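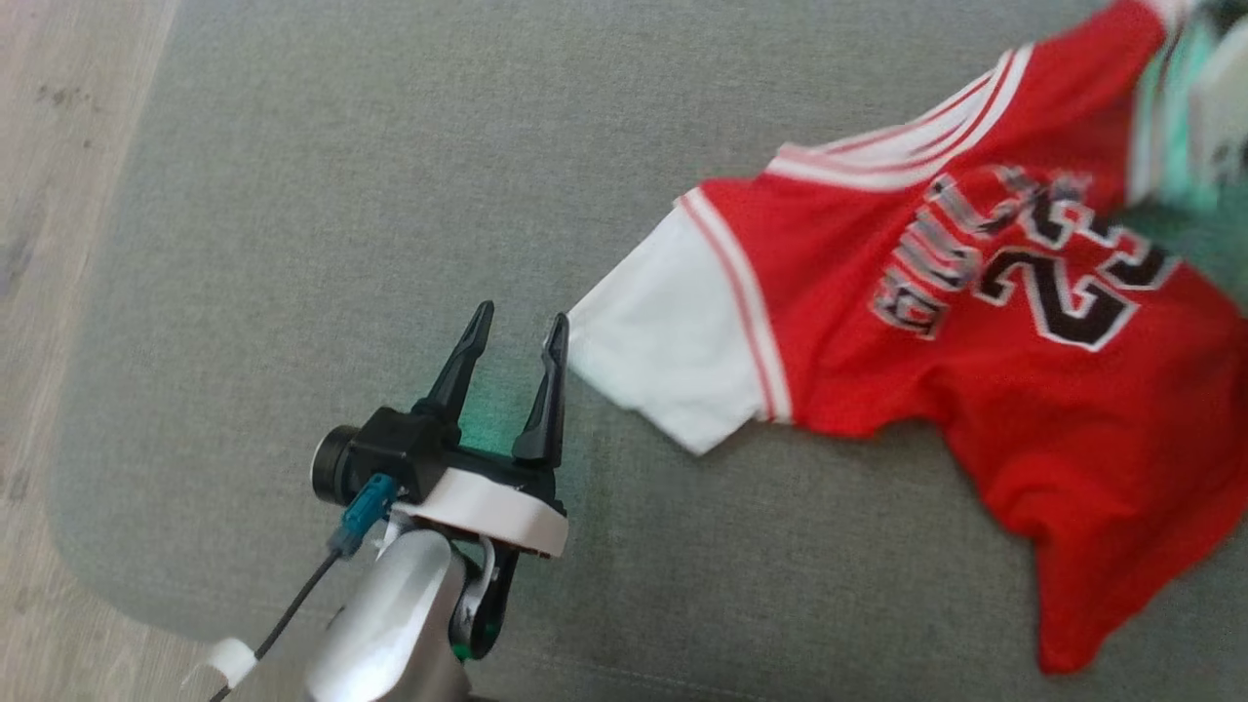
Folding arms and soft furniture: what to do when one lets you down

A two-armed laundry folder is a fine thing to have around the house until it goes wrong, and it will go wrong on the sofa. I have run a Tristden pair for a while now and these are the notes I wish had been in the manual, which instead gives 2 pages to the warranty.

Snagged seams. Mine once closed on a cushion seam along with the T-shirt and pulled for all it was worth. Hit stop first. Then open the fingers from the menu -- do not yank the cloth, however good it would feel. A pulled loop in the upholstery goes back through with a blunt needle.
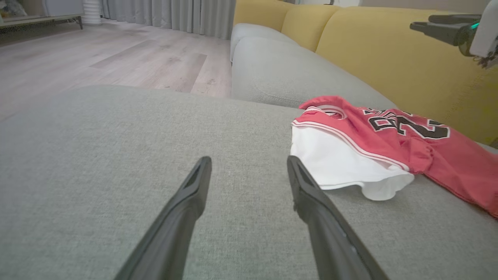
Slippery shirts are the worst for it. Sports jerseys slide, the arm misses, and it tries again lower down, where your sofa lives. Set the retry limit to 5. The factory setting is 200, and I would like to meet whoever picked it.

Error 396 means "grip not confirmed." It can also mean lint. Wipe the fingertips with a dry cloth, power off, and look at the cables while you are down there. Heriberto Sánchez in Dendville lost a whole August to a plug that was halfway out.

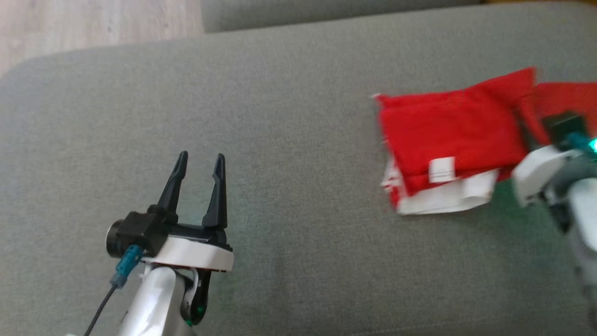 Keep your own hands back while either arm is moving. Omid Bagheri reached in to straighten a collar and got a pinched thumb and a very neatly folded cuff. The stop button goes where you can hit it with an elbow. Mine is stuck to the side table with picture-hanging strips, and they come off clean if you pull slowly.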